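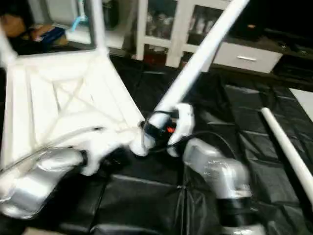
White plastic frame tipped up on the black sheet, ribbed side showing

Hi all,

Siiri Vanags wrote:
> Is anybody else losing their lettuce seedlings overnight? I've sown
> the Brelta twice now and both times they were chewed to stumps by
> morning. I'm up to 40 seedlings gone. Do I give up until spring?

Oh Siiri, don't give up! October is still fine for lettuce if you keep it under cover, and I've had Brelta sit through a frost and come back looking smug. Stumps sounds like slugs to me (cutworms usually leave the top lying there next to the stem, the rotten things).

I go out with a flashlight at 9 or so, pick off whatever I find and drop it in soapy water. Gross, but two or three nights of that made a huge difference in my bed. I also quit watering in the evening. Beer traps never did much for me except smell.

If you want to skip the seedling stage altogether, I've got a flat of Tsikata romaine that's way more than we can eat. I'll be at the Losthorpe gardens Friday after work, so come grab some, and bring a box because I'm out of pots again.

Does anyone have row cover to spare, by the way? Mine has more holes than cloth.

> Also, is copper tape worth the money?

Mine peeled off in a week. Maybe someone else had better luck?

Dee
plot 215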